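Kumik Job Ads - data card and read me

Version 3, last changed April 4, 2025 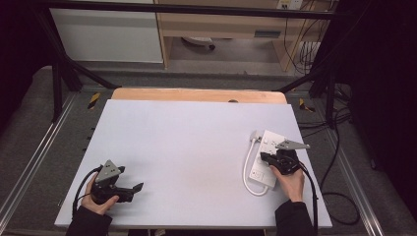 Kumik is a small collection of job advertisements, prepared for people who want to study how employers write about skills. It has 792 advertisements from 127 employers. All of them are in English and all are for positions in Canada, mostly in warehousing, electrical assembly, office work and customer service.

Why we made it

At Pultlow we help smaller employers with their recruiting. Many of them write a job title in their own way, and the candidates then do not find the ad when they search. We wanted to see how big this problem is, and for this we needed advertisements where a person had read each title and given it a standard one.

What is in the files

ads.csv has one row for each advertisement. The columns are ad_id, employer_id, title_original, title_standard, province, pay_text, body and labelled_by.

employers.csv has one row for each employer, with the sector and the size group. Names of employers are removed. If an employer named itself inside the body, we put the word EMPLOYER in that place.

skills.csv connects ad_id with the skill phrases that our readers marked. The same phrase can come more than once in one ad, and we kept the repeats.

How the labels were made

Two readers worked on each advertisement separately. When they did not agree, a third reader decided. The labour took longer than we planned - some 500 titles needed a second discussion, mainly the ones with "coordinator" or "associate" in them. The written rules are in guide.txt. Please read it before you compare your results with ours.

Known problems

Pay is given as the employer wrote it, so hourly and yearly amounts are mixed. Quebec is weakly covered, as French ads were left out. A few bodies end too early where the export from Sorken, our old applicant system, lost the last paragraph.

Please do not use the collection to rank employers, or to train a tool which rejects applicants without a human reading the application. It has no résumés and no data on candidates.

Next version

In May we plan to add the ads from the Cruzado project, with a separate column for shift work. The ad_id values will stay the same.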